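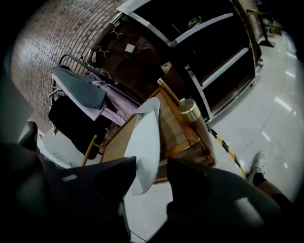
Journal > Issue 8 > Clothes at home

Home Articles Authors Search

3.2 The rack by the wall

I went in expecting wardrobes and came out thinking about rails. In the Goldale room everything worn more than once lands on one black metal rack against the brick – shirts get laid over each other, and the chair catches the rest.

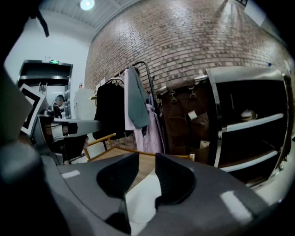

3.3 What gathers nearby

Once a rail is up, other things drift towards it. Bags, a trunk, a low table, footwear.
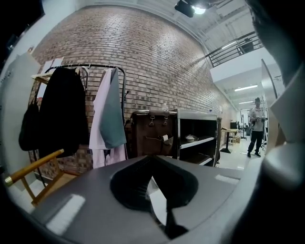
I'd call this the spill zone, and I saw it in the Ernier rooms too. Spare hangers matter here, as people layer clothes even with hangers free. 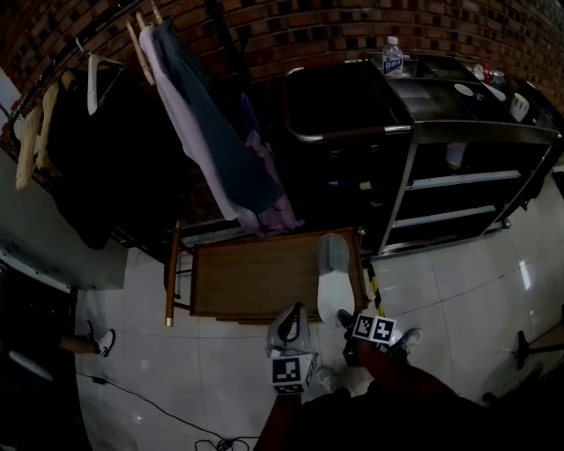

Figure 2. Clothes rail with hangers, and a slipper on the low table.

Contact | © Idura Papers | Back to top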